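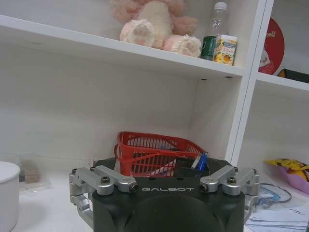
White shelving with plush toy, upper shelf

MINUTES OF THE REGULAR MEETING
Travmont Public Library Board
August

The meeting was called to order at 6:30 p.m. in the Bhatt Room. A quorum was present. The Chair noted that the agenda had been posted in the usual manner and that no changes had been requested.

1. Approval of minutes

The minutes of the previous meeting were approved with one correction. Under item 4, "Pumthorpe Street entrance" should read "Pumthorpe branch entrance."

2. Public comment

A resident of the Pumthorpe neighborhood asked that the branch stay open later on school nights. The Board thanked the resident and referred the request to item 5.

A second resident asked when large-print titles would again be rotated between the main library and the branch. The Director stated that rotation stopped when the delivery van was taken out of service and would start again once the lease in item 4 was settled.

3. Catalog changeover

The Director reported on the move to the Skomimik catalog. Patron records have been transferred. Of the records checked by hand, 79 showed a wrong due date and have been corrected. Holds placed before the changeover were kept in their original order.

Members asked whether patrons would need new cards. The Director stated that existing cards would work at both locations but that PINs must be reset on first use. One member observed that the notice on the website was hard to find. The Director will have it moved to the top of the page.

It was moved and seconded that overdue fines be waived for the remainder of the month. Motion carried. 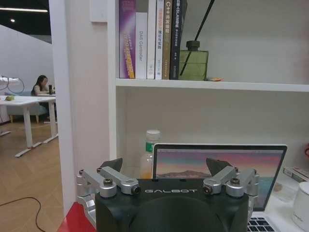 Lorna Whitcombe

4. Delivery van

Two quotes for a replacement lease were circulated before the meeting. The lower quote excludes winter tires and does not allow a lift gate to be installed. Discussion followed on whether the lift gate was needed – staff at the branch currently carry crates up the rear steps by hand, and the Director considered this a safety matter.

It was moved and seconded to accept the higher quote, with the difference to be drawn from the equipment reserve. Motion carried, one member abstaining.

5. Branch hours

The Director presented door counts for the Pumthorpe branch. Use drops sharply in the first hour of the morning and is heaviest between 3:00 p.m. and closing. Staff proposed opening one hour later and closing one hour later, leaving the weekly total unchanged.

A member asked how the change would affect the morning story hour. The Director replied that 26 families are registered and that the program could be moved to 10:30 a.m. The member asked that the families be contacted before a decision was made. The item was tabled until the next meeting.

6. Finance

The monthly report was received and placed on file. Electricity costs at the main library were above budget. A grant of $3,000 for the local newspaper collection has been received and must be spent by the end of the fiscal year. The Board agreed that the oldest bound volumes should be scanned first, then those with water damage to the spine.

The request to purchase 16 folding chairs for the Bhatt Room was approved without discussion.

7. Other business

The Chair reminded members that comments on the draft meeting room policy are due to the Director in writing. The draft would limit outside groups to two bookings per month – a member asked that tutoring be exempt, and this will be shown in the next version.

There being no further business, the meeting was adjourned at 8:05 p.m. The next meeting will be held at the Pumthorpe branch.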